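Boersma 木製オーガナイザー ロング 持ち手つき
調味料・カトラリー・こまごましたもの用　取扱い:Drerketitz 台所道具店 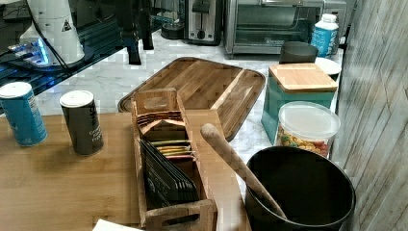 細長い木の箱、両端に持ち手の穴。左は青い缶と濃いグレーグリーンの缶。

在庫:あり(残り65)
価格:4000円(税込)
品番:1478
送料:2点以上で無料。1点は全国一律、カートで出ます
最終更新 2026/07/31

急いで書いてます。写真の差し替えと説明文の直しを同時にやってるので、誤字あったらすみません。

■ どんなもの
細長い箱です。仕切りなし。ふたなし。両端に持ち手。以上。
台所の引き出しに入れるか、カウンターに出しっぱなしにするか、だいたいこの二択。うちの店では出しっぱなし派のお客様が多め。塩、こしょう、七味、つまようじ、計量スプーン、輪ゴム。そういうのがまとめて動かせる。食卓へ持っていって、食後にそのまま戻す。
長い方向が奥になるように置くと幅を取らないです。コンロ横のすき間、食器かごと壁の間とか。

■ サイズについて
外寸・内寸は下の「寸法図」タブを見てください。手仕事の部分があるので多少の差が出ます。引き出しに入れる方は必ず引き出しの内側を測ってから。外側ではなく内側。レールの出っぱりも引いてください。持ち手のぶん両端が高くなるので、高さは持ち手のてっぺんで見ること。ここを見落とした返品がいちばん多い。

浅い引き出しには入らない場合あり。その場合は同じBoersmaの持ち手なしタイプを。そっちは今、12月入荷の予定で予約のみです。

■ 材・仕上げ
木製。植物性オイルの仕上げ、ニスなし。色と木目は一点ずつ違います。写真より濃い、薄い、どちらもあり。色の指定はできません。節が小さく出ることもあり。木目の指定も不可、問い合わせいただいても倉庫で選べないです。

届いた直後はオイルのにおいが少しします。風通しのいいところに2日ほど出しておくと気にならなくなる。

■ 手入れ
・ふだんは乾いた布
・べたついたら固くしぼった布で拭いて、すぐ乾拭き
・食洗機だめ。つけ置きもだめ
・電子レンジ、オーブンもちろんだめ
・かさついてきたら、くるみ油か、えごま油を薄く。塗りすぎるとべたべたします。一晩おいて乾拭き
・オリーブオイルは乾かないのでおすすめしません

輪じみができたら、細かい紙やすりで木目にそって軽くこすって、油。たいていは目立たなくなります。しょうゆは残ります。しょうゆさしを入れる方は小皿を敷いてください。

■ 使いかた、入れるもの
丸い缶やびんを一列に並べるのが収まりよし。調味料なら背の高いものを奥、低いものを手前。逆にすると低いのが見えなくなって、同じのをまた買う。

カトラリーだけなら寝かせて。箸、スプーン、フォークを一緒くたにしても長さがあるので取り出せます。分けたい方は別売の仕切り板をどうぞ(はめるだけ、ねじなし)。

台所以外だと、
洗面所 → 歯ブラシスタンドと歯みがき粉。水はねするので、こまめに拭ける人だけ
机 → ペン、はさみ、のり。縦置きはできません、寝かせるだけ
玄関 → 鍵、印鑑、宅配の控え
窓辺 → 小さい鉢を並べる方もいます。受け皿は必須。水もれの変色は交換対象外

重いものをたくさん入れて片手で持つのはやめてください。持ち手は両方使う前提です。満杯のびんを入れて片方だけで引っぱる、これで端が割れたケースがありました。

■ 買う前によくある質問

名入れは?
できます。Pinderの焼印で、アルファベットのみ、持ち手の外側に一か所。仕上がりまで時間いただきます。名入れ後の返品は不可。

食品をじかに入れてもいい?
パンや個包装のお菓子は紙を敷いてなら。切った果物や濡れたものはやめてください。

重ねられる?
持ち手があるので重ねられません。収納するなら横に並べて。

トレーの上に置ける?
置けます。同じ店のGodeoの竹トレーと合わせて買う方が多いです。セット割引はなし、以前あったけど終了しました。

ギフト包装は?
あり。箱が細長いので袋タイプのみ。のしは短冊で。カートの備考欄ではなく「包装」の欄に書いてください、備考欄だと見おとします。

底にすべり止めは?
ついてないです。大理石やガラスの上だとすべりやすいので、フェルトかシリコンの丸いシールを四隅に。100円ショップので十分。

■ お客様の声(抜粋)

「引き出し用に買ったのに結局ずっと出してます。来客のとき持ち手をつかんでそのままテーブルへ。二つ目は娘に」 Petronella Mkhizeさん

「思ったより軽い。においは三日で消えた。木目は写真のほうが好みだったので星ひとつ減らす」 Ronaldo Trindadeさん

「寸法を測らずに買って入らなかった。交換の対応は早かった」 匿名希望

■ 発送
平日の昼12時までの注文は当日。それ以降は翌営業日。土日祝は出荷なし。
離島は別料金になることがあり、その場合は出荷前にメールします。返信がないと止まったままになるので迷惑メールの設定を確認してくだい。
お盆の前後は一日二日ずれます。
日時指定可、ただし名入れは指定不可。

■ 返品・交換
到着から一週間、未使用なら可。返送料はお客様負担。割れ、欠け、ひどい反りは当店負担で交換します。写真をメールに添付してください、全体と傷のアップの二枚。
使用後の汚れ、油じみ、水による反りは対象外。小さな節、色の差、木目の差も不良あつかいにはなりません。
箱は捨てないでください。細長いので代わりの箱がなかなかないです。

■ 一緒に見られている商品
Godeo 竹トレー 中
Boersma オーガナイザー 持ち手なし(12月入荷、予約受付中)
Boersma 仕切り板 2枚組
Pinder 焼印名入れ(追加オプション)
木製品用くるみ油 小びん

■ 注意
※ 価格は箱一つのもの。缶、びん、小物などはつきません
※ まとめ買い(10点から)は見積もりします。品番を書いてお問い合わせフォームから
※ 電話は混みます。メールのほうが早いです
※ 実店舗の在庫とは別です。店頭分の取り置きは各店へ直接

カートに入れる　|　お気に入り　|　寸法図　|　この商品について問い合わせる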